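Sunday, late

Back at the bench all afternoon. The question is still the one we started with in May, whether an arm can put the glasses away without one of us standing over it. My answer today is no, or not in our kitchen.

Spent the first hour on the tape. The upright strip has torn below the crossing and the two ends no longer line up. Must redo it.
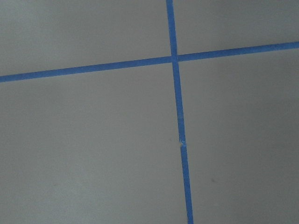
Bullar wrote back that tape is a waste of effort, and that if a machine needs lines on the table it isn't ready for anyone's house. Fair point – though I need lines to hang a picture.

Looked again at the Vemix quote. 1,500 a month for hire, and 130 on top for each visit. For that it would have to do the mugs, the glasses and the cloths, all three, and leave me free to do something else. Washing up takes me nearly 3 hours a week, so the sums are poor. A secondhand dishwasher is 400 and I would trust it with wine glasses.

Folding is the one I have least hope for. Mugs on pegs I can imagine by next year.
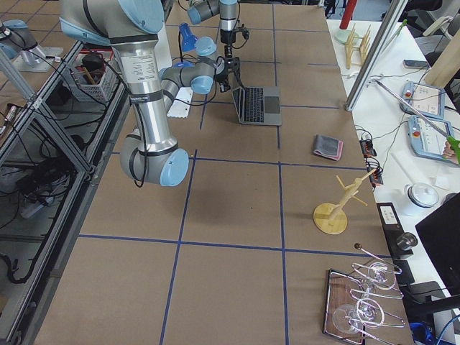 The table, with mug tree and glass rack.

Home by seven. Did my own dishes by hand.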